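Speaker notes: Fuses without fear
Evening car-care series, October, 30 minutes plus questions

Welcome everybody, thank Benedicta Dankwa for the room and for the coffee. Say my name slowly, Stojan Stoyanova, it helps later when people want to grumble to me. Then straight in: who here has ever had a radio go quiet halfway home? Wait for hands. There are always hands, and usually a good story or two, so let one person tell theirs.

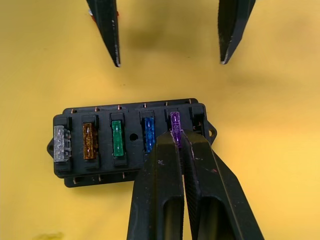

Blade fuses are color coded so you can tell the rating at a glance, and I do love them for it, they're like hard candy. Take your time on this slide. Ask the room to find the purple one, standing a bit taller than its neighbors, and then the dark slot at the far right with nothing in it. Somebody will ask whether an empty slot means trouble. It may not! Plenty of boxes have a spare position, so tell them to check the diagram in the owner's manual before they go filling it. (Mention my first car here, the 20 amp fuse and the wipers, but keep it short this time, Mariama.. no, Mariama is timing me, so really keep it short.)

Next, the habit I'd like them to take home: lay your fuses on something plain and bright, where a little piece of plastic can't hide from you. Ignition off first, please.

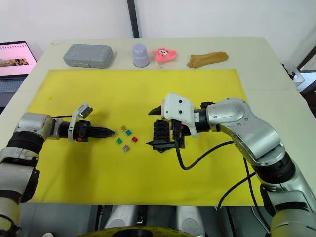

Five blade fuses out on the yellow mat.

Pause for a sip of water. Pass around the puller and the bag of blown ones, and ask Reynaldo to bring the bag back up front. Questions until 4.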